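Griline can riser, worth it or no?
Forum: Pantry and Small Storage
Started 2025-12-02

hzamudio
Posts: 1001
Quick one, on my break. Want to get more cans into the same footprint. Picked up the Griline riser at Brivdale, just a flat board on thin black legs, nothing to assemble really. Trying it on the table before I give it a shelf in the cabinet. Question is what goes up top and what stays down. Setup:

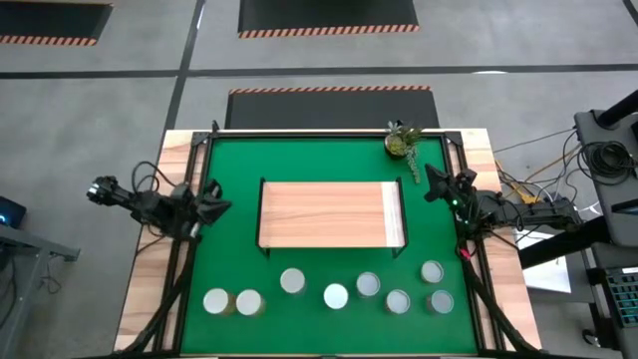

riser in the middle, round stuff in front, succulent in the corner
Thinking veg up, fruit down. Or by height?? Open to ideas. Cabinet is deep but not tall so the top layer can't be silly.

oatmeal_lid
Posts: 214
Heavy stuff down. Always. Had a board like that bow on me after one winter of tomatoes.

Bok-nam Ryu
Posts: 3833
Disagree with oatmeal. Sort by how often you grab it. Soup is heavy and I want it at hand height, not buried behind the legs. Who makes a can riser that can't hold cans?
Also are cups going in the same cabinet? You said in your other thread you were out of cup space too. That changes the whole thing imo

hzamudio
Posts: 1001
@Bok-nam yeah maybe. Paper ones mostly, plus a couple odds and ends. No idea if they go on the board or under it 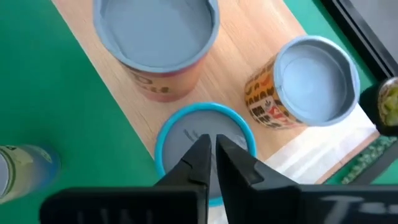 teal rim one, and the printed paper cups
The rims roll outward so they want more room than you'd think. Stacking the paper ones is fine, the teal I'd leave by itself.

oatmeal_lid
Posts: 214
cups on a different shelf. Cans have dust and glue bits and who knows what on them. Not mixing that with something I drink out of

Bok-nam Ryu
Posts: 3833
Then wipe the can. Takes a second.
Measure the gap under the board first, before you argue with anyone here. If the tall cans don't clear it then the tall cans go in front or on top, end of discussion. Do peas fit under?

hzamudio
Posts: 1001
Haven't measured, tape is in the truck. Peas are my tall ones. Was going to leave them out front and do the pears up on the left, labels facing out so I can read the word without turning the thing. My mother in law buys pears by the case so that side needs to be easy to get at

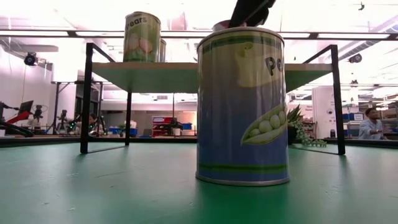

and I'd keep a hand's width open on the right for whatever's open season that month, beans, corn, etc. Might be dumb. If I fill the board end to end I know I'll never see the back row again, same thing happened with the spice shelf.

ventura_sal
Posts: 58
Not dumb. I keep one end of mine open too, works ok. Get 2 risers tho if the cabinet is wide, a single one wobbled for me. Mine are Hevdale not Griline so ymmv

oatmeal_lid
Posts: 214
Two risers = double the bowing lol

Bok-nam Ryu
Posts: 3833
It's cans, not engine blocks. oatmeal how many tomatoes did you have on that thing

hzamudio
Posts: 1001
ok ok. Other arangement, mixed this time. Red labels on the right end with one in front of the other, gold and green one far left, a red and white toward the middle. Couple left down on the green. I like seeing the lids from above but the one in back is going to be a pain once it's in the cabinet
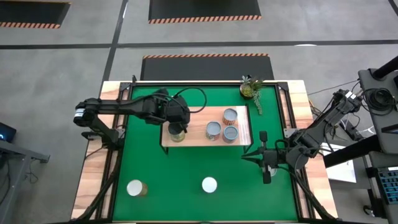
Re: Griline can riser, worth it or no?

ventura_sal
Posts: 58
Turn the red ones side by side. One deep on top, never two. Save the two deep for down below where you can slide the front one out

oatmeal_lid
Posts: 214
agree w/ sal for once. Still say heavy goes down

Bok-nam Ryu
Posts: 3833
One deep is a waste of a board that size. Put the same thing behind the same thing, red behind red, then you dont need to see the back one. Pretty sure that's what he's got on the right already

hzamudio
Posts: 1001
Same behind same, ok I can live with that. Cups get their own shelf, oatmeal wins that one. Will measure the gap tonight and post the number. About 3 inches short of what I need is my guess, but we'll see

ventura_sal
Posts: 58
check if the legs scratch too, mine left marks. Felt dots from the hardware aisle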